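Jars, Lids and Other Things You Keep Asking Me

I get the same handful of emails every July, when everybody decides to sort out the pantry at once, so I've put my answers in one place.

Do you buy jars or save them?

Save them, mostly! I did order 4 of the big Tangen ones when I moved to Drorside (they're lovely, I use two), but everything else came into the house with food in it.

Why plastic? Isn't glass nicer?

Glass is prettier, sure. My kitchen floor is tile and I drop things, so anything on the top shelf is plastic. I like a wide neck with a screw thread, so I can get a scoop in there.
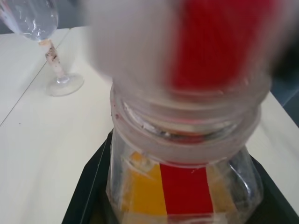 Scuffs don't bother me one bit. What I do care about is the thread, which collects crumbs and spice dust like you wouldn't believe, so I go around it with an old toothbrush before I refill anything.

My lid won't go on straight. Help?

Set it down flat, turn it backward until you feel a little drop, then tighten. Works on nearly all of mine.

How much does one hold?

My flour jar takes 900 grams if I tap it down. Lentils, no idea, I just pour until it looks full.

How do you get the smell out?

Baking soda and warm water overnight, lid off. Pickle jars may need a second round (or they become button jars).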